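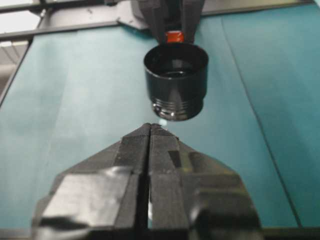
Signe Nygård wrote that the badge reader at the Hevby entrance had rejected her card again on Monday morning, and asked whether the earlier fix had been applied to all doors or only to the main one.

Ticket 290
Category: Building access
Site: Hevby
Priority: Normal
Status: Monitoring

Summary
Employee cards issued in June are accepted at the main door but refused at the side entrance. Cards issued before June work at both doors. The reader gives a red light and a single tone. No entry appears in the Dosomau access log for the refused attempts.

Log

8:40 a.m. Ticket reopened by Facilities Support. The previous change covered the main door controller only. The side entrance runs on a separate controller and was left out of the work order.

9:15 a.m. Card list exported from both controllers. The main door list holds 177 active cards. The side entrance list holds 102. Rundico, the service contractor, was informed by telephone and asked for the date of the last successful sync.

10:05 a.m. Rundico confirmed that the nightly sync to the side entrance has been failing since the password change. The controller was still using the old service account. Error code 5 was recorded each night, but alerts were being sent to a mailbox that is no longer read.

10:30 a.m. Service account updated. Manual sync started.

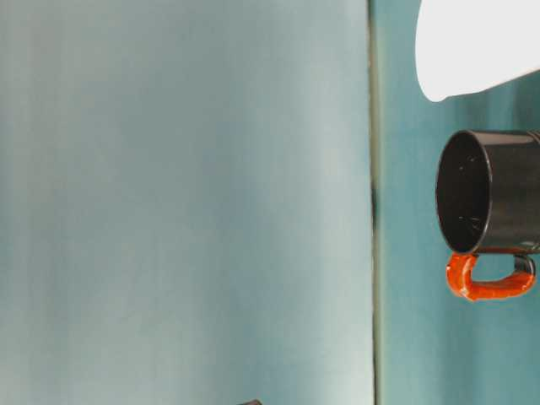
Attachment 2: Pale surface with vertical seam at right.

11:20 a.m. Manual sync completed. Both lists now match. The requester's card was accepted at the side entrance on the first attempt. Two other cards issued in June were also tested and accepted.

1:45 p.m. Alert address changed to the Facilities Support queue. Rundico has been asked to check the Aasen site for the same fault - it uses the same type of controller and had its password changed in the same week.

Next steps
The ticket will remain open until the nightly sync has run without error for one full week. Employees whose cards are refused should reply to this ticket and state the door and the time of the attempt. Replacement cards should not be ordered in the meantime.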